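I spent most of an afternoon in the robotics room at Penrose last month and came home with glue on my sleeve and a lot of notes, so bear with me!

The student club there is getting ready for the Raltport meet in April, and this year they've gone for the two-arm event. In past years they always entered the driving one (little carts, lots of crashing), so it's a pretty big jump. Lorraine Furnival, who runs the club, told me six students signed up in the fall and all six are still coming, and she sounded a bit amazed by that herself.

The task sounds easy until you watch people try to program it. Two arms share one workspace with a storage box between them, and they have to deal with the box together without bumping into each other. Each clean run is worth up to 50 points. The team calls their program Lukix, and when I asked what that meant I got three different answers and some giggling.

Theophilus Dramani is a junior and does most of the timing work. He keeps a paper notebook of every practice run, good or bad, and he was on run 400 when I sat down next to him. "The left one is always early," he told me, and then went back to typing. Later he let me press the start key, which I enjoyed way more than I should have.

The floral mat was Lorraine's pick, by the way. She wanted something busy under the box so the students couldn't get lazy about their vision code, and there was some grumbling about it in the first couple of weeks - they seem fond of it now.

Money is the other half of the story. The club has raised $1,681 so far from two bake sales and a car wash, and that covers the entry fee and most of the van. They'd still like to get everybody a hotel room, as it's a long drive back from Raltport at night. Indholm High is going too, and the two clubs are talking about sharing a bus. If you want to see a practice, the door is open after 3:30 and they really do like company.
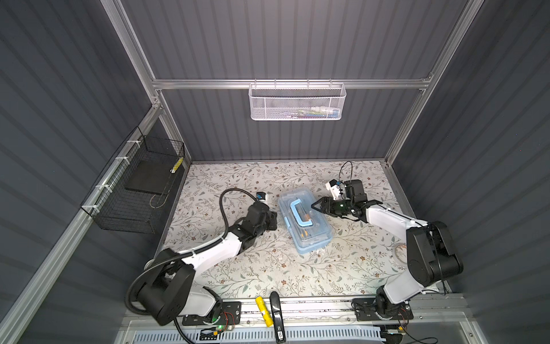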